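Topic: Second edition of the Drakos shop guide -- print again or only PDF?

areti_ts
Member
Good evening to all. As some of you know, I made with Eirini Vasilakis the small guide to independent record shops in the north, under the name Drakos. The first edition was 500 copies and it sold out in June. Now we must decide what to do with the second one. The printer (Druker, same as before) gives a much better price per copy if we take 2,000. Eirini wants this. I am afraid of having boxes in my corridor for years. Should we print again, or sell only a PDF and update it when a shop closes? In the first edition 11 shops closed or moved before we had sold the last copy.

plelton
Senior member
PDF. A shop guide is old the day it comes from the printer. I bought yours and the second address I visited was a nail salon.

thodoris_sf
Member
I don't agree with plelton. I have the paper one in my jacket and I wrote in it on every trip. With a PDF I would look once and forget it. Also the shops themselves put the paper guide next to the till, and they can't do this with a file.

But 2,000 is too much. Ask for 750 or so, and pay the higher price.

areti_ts
Member
Thodoris, thank you. I asked already, and Druker has only two price steps, so for 750 I pay the same per copy as for 500. The cover price would have to go up, and I think people will not like to pay more for the same number of pages.

I should also say that about half of the first edition was sold by the shops and not by us. They take a third of the price. For the mail orders I did the packing myself, in the evenings, and I don't want to do this for a bigger number. 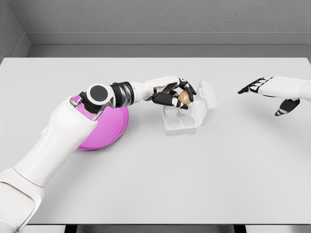

The other problem is the maps. Eirini drew them by hand, and each time a shop moves she has to draw the whole page again. For a PDF she would need to do it every few months, so it is more work for her and not less.

hanane.h
Member
Did you think about a loose sheet? I worked on a guide to secondhand bookshops and we printed one folded page with corrections, then put it inside each copy. Very cheap. You can print the sheet again when there is news and the book stays the same. Buyers of the old edition can ask for it by mail if they send a stamped envelope.

plelton
Senior member
A correction sheet is only an admission that the book is wrong. Why pay for two papers when one file does it?

hanane.h
Member
Because people like the book, plelton. She sold all of them. Somebody wanted it.

skollix
Member
One practical question for Areti. Do you have the ISBN in your name or in the printer's name? When I changed printer I found that the number belonged to them, and I had to take a new one and change it in every listing. Please check before you order anything.

areti_ts
Member
It is in our name, Eirini arranged it. But I will look at the papers again this evening, thank you.

Hanane, I like the sheet very much. How many corrections did you have on it before it became too full?

hanane.h
Member
We stopped when it needed a second fold. Then we made a new edition.

Yevdokiia Stasiv
New member
Hello, I run one of the shops in the guide (page with the blue door). I would take 20 copies again at the same discount. People come in holding it and ask for the shelf with the live tapes you wrote about -- I had to refill this shelf two times. Please correct our opening time, it is 11 now and not 10.

thodoris_sf
Member
See, plelton?

plelton
Senior member
I see an opening time that is wrong in print.

areti_ts
Member
Yevdokiia, noted, and I am sorry for the wrong hour. I spoke with Eirini on the phone and she will accept 500 if the sheet is included and if I do the layout of it. She still thinks we lose money per copy. I will ask the other shops how many they would take, then write to Druker.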